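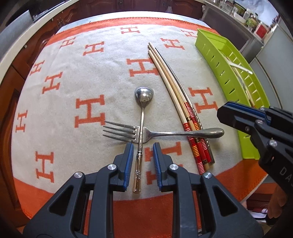

Section 2: Starting your first campaign

Welcome to Drostis! If you've got this far, the game is installed and the title screen is humming away at you, so let's get you out of the menus and on to the road to Evstead. Setting up takes a few minutes, and a couple of the choices you make now stick for the whole campaign, so it's worth reading along as you click.

2.1 Creating a save folder

1. From the title screen, choose New Campaign.
2. Type a name for the campaign. You can use up to 22 characters, spaces included.
3. Choose where your saves will go. The default folder is fine for most players.
4. Press Confirm. The game writes a small test file and then deletes it again.

Note: If you see "Folder could not be written", close the game, move it out of any folder your computer protects, and start again from step 1. Players who keep their games on a second drive run into this most often.

Caution: Don't rename the save folder while the game is running. The autosave will carry on writing to the old name and you'll lose your progress when you quit.

2.2 Choosing a difficulty

There are three settings: Wanderer, Warden and Ashbound. Wanderer is lovely if you want to soak up the story (and there's a lot of it, Lorena Orellana wrote every tavern conversation in the game and some of them go on for ages). Warden is how we play it ourselves. Ashbound removes manual saving and makes every enemy in the marshes faster, and it's brilliant once you know your way about!

1. Highlight a difficulty to read its rules on the right of the screen.
2. Press Confirm to pick it.
3. Answer Yes to the second prompt if you chose Ashbound.

You can drop from Warden to Wanderer at any campfire. You can't leave Ashbound once the campaign has begun.

2.3 Making your character

1. Pick a calling. Reeve, Hedge Witch and Bellringer are open from the start. The fourth slot stays locked until you've reached the gates of Morsy with any character.
2. Share out your starting points between Might, Wits and Nerve. Each must have at least one point.
3. Choose a keepsake. This takes up a slot in your pack and can't be sold.
4. Choose a face and a voice. Both can be changed later at the mirror in the Evstead inn.

Note: The Bellringer starts with no ranged attack at all. Put your early points into Nerve and use the hand bell to stun things before they reach you. It feels odd for the first hour, then suddenly it clicks and you're clearing whole crypts with it.

The cracked lantern is a good first keepsake. It lights up hidden doors in the old mine, and there are more of those than you'd think.

2.4 Setting up the controls

Both keyboard and gamepad work straight away, and you can swap between them in the middle of a fight.

1. Open Options, then Controls.
2. Select an action and press the key or button you'd like to use for it.
3. If that key is already taken, the game shows both actions in red. Change one of them before you leave the page.
4. Press Save Layout.

To go back to the original controls, hold Reset until the ring fills up.

Caution: Reset also clears your quick-cast list. Write it down first if you've spent time on it!

2.5 Your first night

The campaign opens at dusk by the Jeltov ferry. Talk to the ferryman, take the loaf from the barrel and follow the lamps uphill. Your pack holds 48 items from the beginning, so do pick things up. Mushrooms in particular are worth hoarding, as Hicham Soliman's potion recipes get wonderfully strange later on.

1. Walk to the campfire at the top of the hill.
2. Press Use to light it.
3. Choose Rest to make your first full save.
4. Open the map and check that the campfire now has a white ring round it. You can travel back to any ringed fire from now on.

If the ring doesn't appear, rest a second time. This was fixed in the patch of 22 May 2020, but older copies that haven't been updated may still do it.

Note: Wolves come up the hill if you wait past midnight without lighting the fire. They drop decent pelts, and a Reeve with a full set of arrows can manage them from the wall.

For companions, camp upgrades and the travelling market, carry on to Section 3.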